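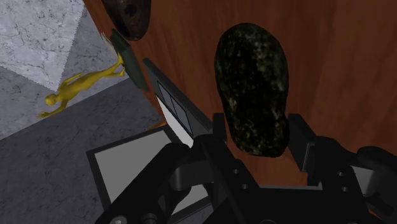 I finally got over to Arnelside for the reopening of the old reading room, and I'm so glad I went! It was packed (well, as packed as a limit of 60 people allows), and the heating was working again after two winters without it.

Lempi Heiskanen, who ran the desk for years, cut the ribbon with kitchen scissors and got a huge cheer. She told me the shelves now hold about 76 boxes of local papers – including the Gunness ferry logs, which I've been wanting to get my hands on forever.

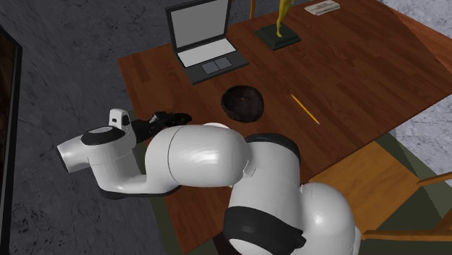 By Nneka Etim | Arnelside | February 17, 2021

The room is open mornings for now, with evening hours coming in April if the town budget goes through. Fergal Lynch is taking bookings for the map table, so call ahead. Copies are 70 cents a page (I spent way too much on those), and kids under 12 get in with any adult. I'm going back for the ferry logs as soon as I can get a spot.

Print this story | E-mail this story

Last updated 2 hours ago

Recent items
Long Road bridge to close overnight
Brock Gauthier steps down as swim coach
Skadov bakery wants your old recipes
Hsiu-ying Wu to play spring concert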